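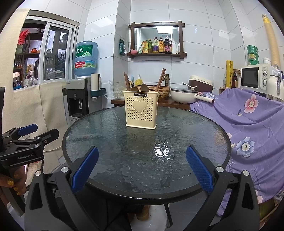
## 4 位姿估计与重放前的轨迹整理

我们一开始觉得这一节会很短。手持夹爪采数据，相机跟着手走，视觉惯性里程计把位姿算出来，对齐到桌面坐标系，再交给策略去学，听上去一页纸就能写完。结果整个项目里最花时间的就是这一块（策略网络那边反倒没怎么折腾），所以我还是老老实实把它写长一点，把踩过的坑也一并交代了，免得后面读到 Drallimine 那一堆配置项的时候一头雾水。

先说 Drallimine 是什么。它是我们给这套流水线起的名字，输入是双手各一路的图像和惯性数据，输出是两条夹爪末端轨迹、一条开合度曲线，外加每一帧的可信度。下游的规划器叫 Wegener，它只认轨迹和可信度，不看图像。这个切分我很坚持。规划那边一旦能直接碰图像，大家就会忍不住在里面塞各种补丁，最后谁也说不清是哪一层出的错。

### 4.1 为什么偏偏拿厨房来调

我们手上有 669 段演示，场景从书桌到洗衣台都有，Amell 是其中收录家用厨房片段的那个子集。调参的时候我几乎只看 Amell，原因很简单：在别的子集上能跑的配置，到了厨房经常崩；在厨房能跑的，搬到别处基本不用再动。

图 1 的那张圆桌就很典型。桌面是带波纹的深色玻璃，一圈深色金属边，中间放一个奶油色的塑料餐具筒，筒身上全是心形小孔，筷子和勺子插在里面。人看着一点问题都没有，对特征跟踪来说却样样都很麻烦。

玻璃上的纹路给出大量角点，角点本身很强，描述子却彼此长得太像，帧间匹配经常整片地错位一格。更讨厌的是反光。餐具筒前面的玻璃上有一块很亮的白色反光，高光的位置由光源、表面和视点一起决定，相机一动它就在桌面上跟着滑，而前端偏偏最喜欢它的边缘，因为对比度高嘛！早期版本里，高光边缘上的点能在优化器里拿到相当大的权重，估计出来的轨迹就会朝一边慢慢漂，漂得还特别平滑，单看曲线根本看不出毛病。

后墙上的镜子是另一类问题。木框搁架中间嵌着镜面，映着天花板的灯。镜子里的点满足一套自洽的几何关系，只是深度落在墙后面去了。外点剔除拿它没办法，毕竟它在相邻帧之间确实是一致的。

餐具筒上的小孔我原本以为会是好特征，轮廓清楚，又离相机近。试了之后发现它们太规整，换一个视角以后，匹配很乐意把一个孔认成它旁边的那个孔。这种错误在图像上只差一点点，换算到夹爪要去抓的那根筷子上，就够抓空了。

### 4.2 先把自己的手遮掉

所有手持夹爪数据都有一件事要先做：把夹爪本身从特征提取里拿掉。夹爪跟相机是刚性连着的，指垫和连杆在画面里的位置只随开合变化，要是让前端跟踪到它们，优化器就会认为相机根本没动。

我们用的遮罩有两层。底下一层是静态的，按机械模型把相机能看到的支架和连杆投影到图像上，标定一次就够。上面一层跟着开合度走，用来盖住两根带蓝色指垫的手指。开合度我们从指垫的图像位置读，不用编码器，这样少一路要对时的信号，代价是指垫被物体挡住的时候读数会抖。对付抖动的办法很土：挡住时沿用前一刻的速度外推，同时把可信度往下压，让 Wegener 自己决定信不信。

双手任务多一层麻烦，就是另一只手会闯进来。图 1 左侧便有另一把夹爪，连同握着它的手，指甲上涂着金色亮片。亮片对角点检测器的吸引力大得惊人，我第一次把特征点叠在图上看的时候，指甲上密密麻麻一团，背景墙反倒稀稀拉拉。另一只手是会动的，它的运动跟相机的运动没有固定关系，静态遮罩管不了它。图 2 的右侧边缘则露出一截黑色安装支架，上面有个蓝色小片，还有半截白色字母“DA”。字母是最糟糕的那种东西：高对比、尖角多，还在独立运动。

处理办法是给非本侧的夹爪和手做逐帧分割，分割网络很小，在采集机上用 4 个线程就能跑满帧率。分割结果往外膨胀一圈再用。膨胀多少我们试过很多次，膨胀少了，手腕附近的运动模糊会漏进来；膨胀多了，双手靠近协作的时候整个近处就没特征了。最后膨胀量跟着角速度走，手转得快就多盖一点，手稳的时候尽量少盖。
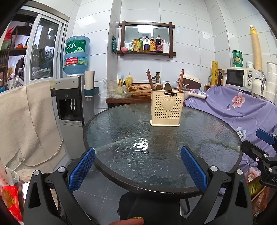
遮完手以后剩下的像素也不能一视同仁。我们把它们分成三档：可以当锚的、可以参考的、不许用的。这个分档由一个叫 Prerar 的模块来做，它是整个 Drallimine 里我最喜欢的部分，虽然它的第一版写得实在难看。

### 4.3 Prerar：给背景打分

Prerar 的想法是这样的。一个点好不好，看单帧没有意义，看相邻两帧也不太够，得拉开一段基线再回头检查。所以它维护一个滑动的关键帧窗口，窗口里放 8 个关键帧，每个候选点都要在窗口里做一次三角化，然后问几个问题：深度落在合理的范围里吗？换一组关键帧重新三角化，深度还稳不稳？把惯性预积分给出的相对位姿代进去，残差往哪个方向偏？

高光边缘会在第二个问题上露馅。它在桌上滑，不同关键帧组合解出来的深度互相打架，有时候落在桌面以下，有时候干脆解不出来。镜子里的点比较狡猾，深度是稳的，只是落在墙后。对这类点我们加了一条平面约束：如果一片点背后能拟合出一个很大的竖直平面，而这片点都跑到了平面另一侧，那就整片降到“不许用”。窗外能看到隔壁房间的东西时，这条规则会误伤。图 2 左边就有一扇白框推拉窗，透过去能看见架子和杂物，位置也在墙后面，可那些是真东西，几何上完全可用。

我们一开始想用语义把窗和镜子分开，训了一个分类头，效果时好时坏，遇到带框的镜子就特别容易认错（说实话，框住的一块玻璃，人隔远了看也要愣一下）。后来改成检查对称性：镜中像应该能在平面这一侧找到对应的实物，找到了就判镜子，找不到就先放在“可以参考”那一档，不往锚里放。映着的灯如果从头到尾没有直接进过画面，这个检查就做不成，只能保守处理。保守的代价不大，厨房里能当锚的东西足够多。

那什么适合当锚呢？看多了以后我有点偏心。饮水机上那只蓝色大水桶我就特别喜欢，体积大，轮廓稳，桶身印着“虎丘”两个字，纹理丰富又不重复。带两个旋钮的白色微波炉也很好用。搭着的那块淡紫色碎花布我本来很不放心，怕它被风吹动或者被人蹭到，所以在代码里给织物单独留了一个折扣系数。折扣系数现在还在，默认值给得很温和：花纹本身不规则，匹配质量非常高，完全不用实在可惜，真动了的话深度稳定性检查也会把它筛下去。

白瓷砖墙要单独说一句。砖缝是规整的网格，跟餐具筒上的小孔同一个毛病，错一格也能对得上。我们只允许砖缝提供方向约束，不让它提供位置约束。这个小改动对偏航角的帮助出乎意料地大，直线长，又横平竖直，姿态一下子就稳了。

### 4.4 后端与两条轨迹的对齐

前端分好档之后，后端倒没什么新鲜的，就是带权的滑窗优化，结束时再对整段做一次全局优化，迭代上限设为 1000 次。绝大多数片段早早就收敛了，碰到上限的那些我们不丢，单独放一个目录人工翻看。翻看这些片段非常有用，Prerar 的好几条规则都是这么翻出来的，强烈建议做类似系统的人别急着写自动过滤！

双手各有一台相机，两条轨迹各自算完还得放到同一个坐标系里。最直接的做法是拿外部标定板，我们不想用，采集的人已经够忙了，多一步就多一种忘记的可能。我们的做法是共享锚点：两路里同时被评为锚的背景点互相匹配，解一个固定变换，再和两路轨迹一起优化。有时候两把夹爪朝向差得很远，共同能看到的锚很少，这时就把时间窗拉长，左手早些时候看过的水桶，右手晚些时候再看到也算数。前提是那东西没被挪过，所以能拿能端的物件，像锅、碗、洗洁精瓶子，一律不参与双手对齐，哪怕它们在单路里表现很好。

桌面坐标系的定义也改过一回。最早取桌面点拟合平面，波纹玻璃加上反光，平面法向总是不太老实。后来改成拟合桌子的金属边缘，圆桌的边投影过来是椭圆，从几个视角联合解一个空间圆，平面和圆心一次都有了。方桌走另一条分支，写起来啰嗦一些，思路相同。只拍到一小段边缘时圆会退化，此时退回平面拟合，并在可信度里体现出来。

### 4.5 交给 Wegener 之前

轨迹算准了也不等于能直接重放。人手拿着夹爪做事，手腕的转法对机械臂来说常常很别扭，碰到关节限位还算好的，最怕从奇异点旁边擦过去。Wegener 拿到轨迹后先做可达性检查，再在可信度允许的范围里稍微挪动路径点。可信度在这里才真正派上用场：可信度高的段落，规划器只许动时间，不许动空间；可信度低的段落，可以在一个小管道里自由找平滑的解。

餐具筒这种目标对管道宽度特别敏感。筷子细，彼此又挨得近，图 2 里筒的左侧斜伸出两根，右侧也立着两根，中间还有一把深色木勺，两指要伸进去夹其中一根，旁边留的空隙很有限。如果规划器在接近阶段觉得可信度低就随意平滑，指尖很容易碰到邻居。所以我们规定，夹爪开合度开始变小之前的那一小段，管道宽度必须收窄，哪怕轨迹因此变得难看一点，速度慢一点。实在收不窄的片段标成“需要视觉闭环”，只进策略训练，不参加开环重放的评测。

这里有个实现上的细节让我吃了不少苦头。开合度曲线和位姿曲线来自同一路图像，时间戳理应一致，可我们给位姿做过一次后平滑，给开合度做的是因果滤波，两者的相位差了一截。表现出来就是手还没到位，夹爪先合上了，或者反过来，筷子已经该离筒了，夹爪还在慢悠悠地收。我盯着规划器查了很久，问题却出在上游两行滤波代码。现在两条曲线统一用零相位滤波，单元测试里也专门放了一条阶跃信号，谁再改滤波器都得先过它这一关。

### 4.6 还没解决好的地方

透明物体我们基本是绕着走的。厨房里的透明塑料袋、带玻璃盖的锅，折射和反射混在一起，Prerar 的几条检查都能部分起作用，又都不彻底，目前的策略是一旦判为可疑就整块降档。这样做对位姿没什么害处，可如果任务就是要去拿那只锅盖，近处的信息就少得可怜，接近阶段只能更多地依赖惯性，时间一长误差会积起来。

再就是近距离失焦。夹爪伸到筒口时，筒身会占去画面很大一块，背景锚被挡住不少，而近处又是那些会错位的心形小孔。我们试过给重复纹理建一个局部模型，把整个餐具筒当作刚体来跟踪，单独看效果不错，但每见到一种新容器都要重建，流水线的速度就被拖下来了。这个分支目前默认关闭，配置文件里留着开关，下一节的消融实验会单独给出打开它之后的结果。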